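Esar Student Robotics Club: frequently asked questions

What does the club work on?
Manipulation tasks with two arms. The current project, Flelau, covers shelf stocking and tabletop handling of household goods. Both arms share one linear rail.
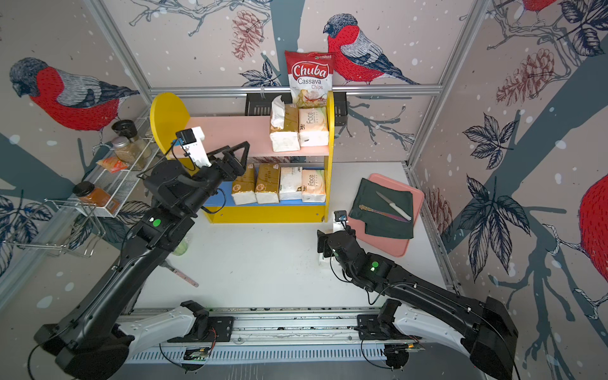
Membership is open to students enrolled at Anley campus. First-years are welcome. No programming background is assumed, but new members complete the bench safety module before they are given a login for the cell.

How much data has been recorded?
The Flelau set holds 2,027 episodes. Of these, 843 use tissue packs. The remainder are split between kitchen items and cloth folding. Episodes with a dropped item are kept and labelled as failures.
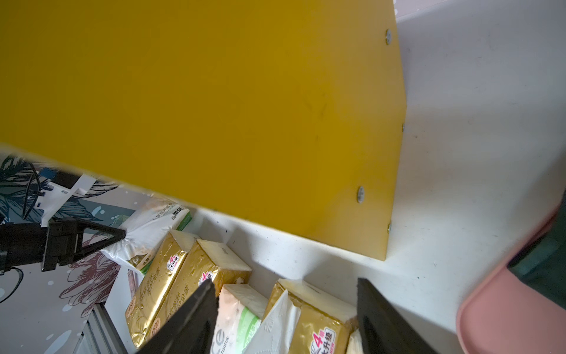

Can I book the cell outside club hours?
Bookings are limited to members who have logged 26 supervised episodes. Submit the form on the Oyewole lab page and include the task name. The cell closes at 9 pm.

Is there a fee?
No. Printing filament is charged by the gram once a member passes 700 grams in a semester.

When do applications close?
At the end of August. Late applications are held over to the next intake.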